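Jakutex Lamen Hand Teaching Kit

Shop / Robot Arms / Teaching and Teleoperation / Lamen

In stock. Ships in 2 business days. Last updated April 11, 2024.

Lamen lets you show a robot arm a job by moving it yourself. You can grab the arm and push it through the motion, or drive it from the Eleo hand controller on the other side of the table. Either way the kit records joint positions, grip opening and wrist camera video, and hands the lot to your training software.

We sell this kit and we still think most of what gets said about teaching by demonstration is oversold. Read the next part before you order.

What it won't do

It won't learn a task from one showing. Our advice is to plan on 30 clean demonstrations before you bother training anything, and to expect poor results on soft goods until you are well past that. One of our own cloth folding sets took 500 and still missed corners when the fabric landed in a heap.

It won't fix a bad operator. If you hesitate, the arm will learn to hesitate. Throw those takes out. The Trim tool in the software helps with slow starts and not much else.

It doesn't feel anything on your behalf. The Eleo controller has no force feedback, so with thin fabric you are judging the grip by eye. Some people get used to this in an afternoon and some never do.

What's in the box

Lamen wrist bracket with camera
Eleo hand controller, right-handed (left-handed ships in May)
Foot pedal for start, stop and discard
USB cable, 3 m
Software license, one seat, no subscription

The arm, the gripper and the computer are not included.

Hand guiding or remote?

Hand guiding is quicker to pick up. The trouble is that your sleeve and fingers end up in the wrist video, and the trained arm won't have those to look at later. For anything where the camera matters, use the controller.
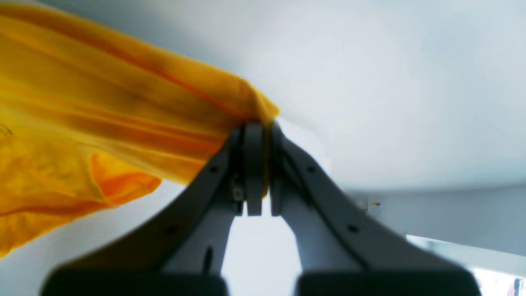
Wrist view with a yellow cloth held at the fingertips.

Storage and compatibility

The recorder keeps up to 3000 takes per project. After that you start a new project or delete something. Works with any arm on the Chiu driver list. If yours isn't on it, please don't order and hope. Write to us first.

Returns

Unopened kits, full refund. Opened kits, refund less a restocking fee. Software seats can't be returned once activated.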